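The Trouble With Black Tabletops

Dark, heavily veined surfaces have moved from hotel lobbies into ordinary kitchens and workrooms, and most of them are bought from a sample the size of a playing card. A sample that small shows color. It does not show how the pattern repeats, where a lamp will reflect, or how hard it is to find a white thread on a surface already covered in white lines.

Three types dominate the mid-price range. Solid stone is the heaviest and needs sealing. Printed laminate is light and cheap to replace, and its weak point is the edge strip. Sintered slab sits between them on price and resists heat better than either, although a thin sheet will chip at an unsupported corner. Prusura sells all three in near-black with white veining, and from across a room they are difficult to tell apart.

Finish matters more than material in daily use. A polished black top returns a hard reflection of whatever hangs over it. A honed or lightly textured one spreads the same light into a gray patch, and inside that patch the black stops reading as black. Moving the lamp 30 or 40 centimeters toward the back of the table often shifts the glare out of the working area.

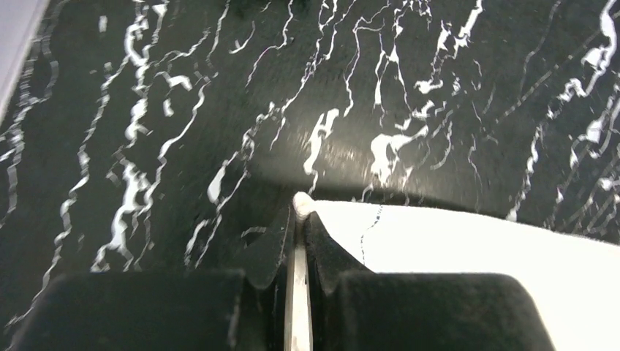 Glare is only half of it, according to one owner of an Indeck top, who wrote that the veins were the bigger nuisance: after a month of cutting patterns at the table, the owner had taken to laying down a plain white sheet before starting anything that involved pins, pencil marks or loose thread.

The method is sound. A flat white sheet gives an even background, and a pencil line on it cannot be mistaken for part of the stone. Paper is adequate for sorting and marking. Fabric grips better on a smooth top but needs pressing first, as a crease throws a dark line that looks much like a drawn one. Neither protects against heat or a blade.

Cleaning is routine. Use a damp microfiber cloth, then a dry one, working in one direction. Smears are most visible at a low angle, so check from a seated position with the light on. Görtz recommends a neutral cleaner for its honed tops and warns against wax, which fills the texture unevenly and leaves cloudy areas. Ovuris gives the same advice for laminate and adds that standing water should be kept off the seams.

Buyers who still want the look should ask for a large offcut, 42 centimeters on the long side if the shop has one, and leave it under the intended lamp for an evening. Put a sheet of paper on one half and a few crumbs on the other.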